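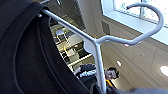 Section 4. Hanging your clothes in the Ketwood wardrobe

OK, the cabinet is up, the doors are on, and now comes the part I like best! I've loaded plenty of these, and I still go in this order.

1. Check that the rail is seated in both brackets. Give it a good tug downward. If it shifts, go back to Section 3 and tighten the screws before anything goes on it.

2. Put each garment on its hanger outside the wardrobe. For T-shirts and sweatshirts, feed the hanger in from the hem (I know, it's slower) so you don't stretch out the collar.

3. Even up the shoulders and smooth the neckline with your hand.

4. Hang the longest things first, all hooks facing the same way, then slide them over to make room.

Caution: don't force a hook over the rail. A bent wire hook will scratch the coating.

5. Jackets go in last. Close the zipper or the top button, let the sleeves drop free, and shake out the folds once it's hanging.

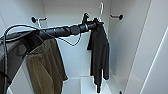 Zorica Stojanovska wrote in to say that she does her jackets first, at the far end, and leaves the shirts up front where she grabs them every morning. Fine by me, as long as the rail isn't loaded all at one end!

Note: the inside is 600 mm deep, so wide coat hangers may brush the doors. Turn them slightly, or order the slim ones (part 341).

6. Close the doors slowly and check for trapped sleeves. Shelves are next, in Section 5.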